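Finish for a bamboo desktop: hardwax oil or water-based polyurethane?

Posted 19/05/2024 in Furniture and Finishing

I bought an unfinished bamboo panel from Clasov to replace a sagging desktop. It came sanded and sealed on the edges only. The desk is against a window and gets direct sun from midmorning on. Use is keyboard, coffee, some light soldering on a mat. I have half a can of Drikine hardwax oil left from a floor job in October. Is that enough protection, or should I buy a water-based polyurethane? I would prefer one I can repair without stripping the whole top.

dovetail_ngô
Either will work. The choice depends on how you want to maintain it.

Hardwax oil: two thin coats, wiped off completely after 20 minutes. Spot repair is easy. Sand the mark, wipe on more oil, buff. It resists water if spills are wiped up the same day. It doesn't resist solder flux or acetone.

Water-based polyurethane: 4 coats, light sanding between them. Harder surface, better against solvents. A deep scratch means sanding and recoating a full section, or the patch will show.

Check the can before you use it. Oil that has been open since October may have skinned over. If the skin is thin, cut it out and strain the rest. If the contents have gelled, throw it away.
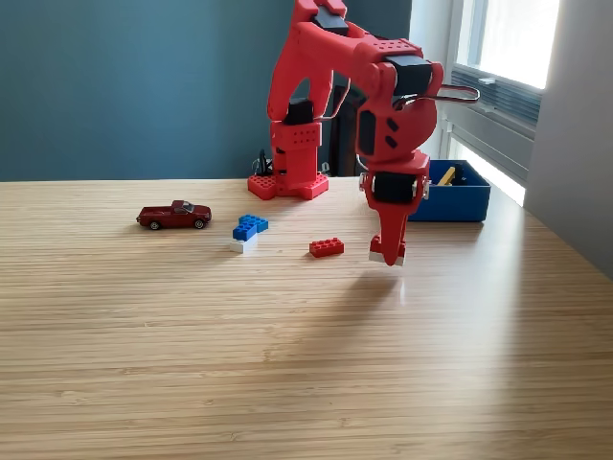 Sanding direction matters more on bamboo than on most hardwoods. The strips are narrow and the fibers are stiff, so cross-grain scratches stay visible under any clear finish. On a light top with fine horizontal striping like this one, go side to side with the stripes for every pass, by hand, including the last one. A random orbital sander is fine up to 150 grit, then switch to a block. Stop at 180 for oil. Going finer closes the surface and the oil sits on top of it.

Finish the underside too, same product, same number of coats. A panel sealed on one face takes up moisture on the other and cups.

ratstead_mike
poly. oil is a pain, you have to redo it every year

planegrain
The yearly recoat is not a fixed rule. My top has hardwax oil and I redo only the strip where my wrists rest.

One point was missed above. Sun will change the color under either product. Move the monitor stand and keyboard mat every few weeks during the first summer, or you will have outlines. Some brands sell an exterior version with a UV additive. It slows the change and does not stop it.

Also, lay oily rags flat outdoors to dry before they go in the trash. They can self-heat when bunched up. Test whatever you choose on the underside first and leave it overnight before you judge the color.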